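Mattress sweating underneath?? Rented place in Sendeddale, ground floor. Bed is one of those low platform ones, hardly any gap to the floor. Lifted the mattress to turn it and the underside was spotty, musty smell too. Only had it since June. Is it ruined? Landlord says open a window, thanks. Don't want to spend more than £70 sorting it.

**Posted by damp_in_sendeddale, May 2026**

### gralangate_gran

Not ruined if it's only the cover. Had the same in our old flat. Stand it on its side against a chair, window open, do it every week if you can. Bicarb on the top, leave 4 hours, hoover off. Dont soak it whatever you do, takes forever to dry.

Ours is low down as well, grey quilted one:
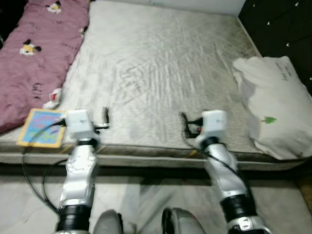
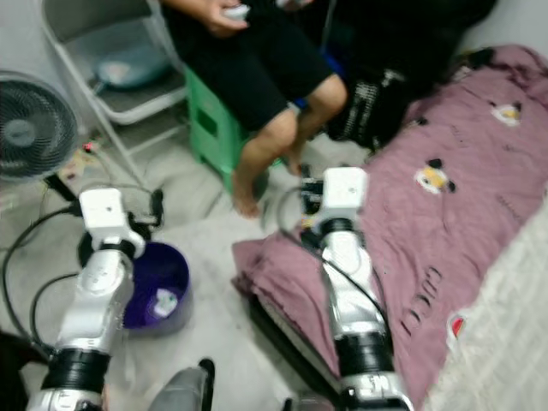

### Vosier118

Disagree on the bicarb, does smell and nothing else. You need air UNDER it. Is the base solid or slatted? If solid that's your problem. Either drill holes (ask landlord) or get a slatted insert, mine was a Dahlgren one, £62 delivered so you'd have a bit left over. Pull the bed 6 inches off any outside wall too. And stop drying washing in the bedroom if you are.

Spots that go right through the fabric, I'd bin it personaly. Take photos first and email them to the landlord so its in writing.

### tin_bath

Dehumidifier. Second hand. Sorted ours.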